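Questions about our bread

Last updated: March

We bake at Drosterstead and we sell by mail and at the door. Many customers write to us with the same questions, so I have collected the answers on this page. If your question is missing, please write to Gudrun Blomqvist, she reads all the letters.

How long does the bread stay good?
The rye stays good for 7 days when you keep it in a paper bag inside a bread box. The white loaf is best on the first 2 days. After this it is still fine to eat, but the crust becomes soft.

Can I keep it in the refrigerator?
We do not recommend it. Bread gets stale faster in the cold of a refrigerator than on the kitchen counter. In very hot and humid weather you may have no other choice, and then please close the bag well.

How do I freeze it?
Slice the loaf first, when it is completely cool. Put the slices in a freezer bag and press the air out. If the slices stick together, put a piece of baking paper between them before you freeze.
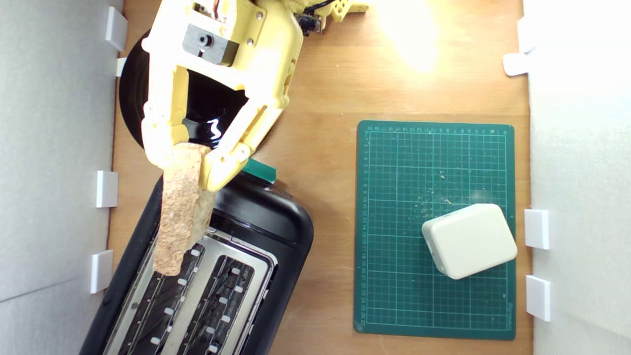

Do I have to thaw the slices before I toast them?
No, you can toast them frozen. Use a low setting and give them a second round if they are still cold in the middle. Bread with a rough, open surface and dark flecks like this slice can brown unevenly, so look at it early. An ordinary toaster with two slots is enough for all our breads, but the Griltia loaf is wide and you must cut it thinner – as thick as a finger is too much.

Why does my loaf have large holes?
The dough is quite wet and it rests overnight. Large holes are normal. If there is one big hole just under the crust, this is our mistake. Send us a photo and we will replace the loaf.

Is there milk or egg in the bread?
There is no milk and no egg in the rye, the white loaf and the Griltia. The buns have both. Everything is baked in the same room, so we cannot promise anything to people with a strong allergy.

Can I order for a party?
Yes. Talha Bukhari takes the large orders, up to 110 buns at one time. Please tell him one week before. For smaller orders the normal form is fine.

Do you sell your sourdough starter?
We give it for free at the door – bring a clean jar with a lid. We do not send it by mail, we tried this and the jars leaked.

Related pages
Feeding your starter
Delivery areas and prices
Recipe: bread soup with leeks
Visiting the bakery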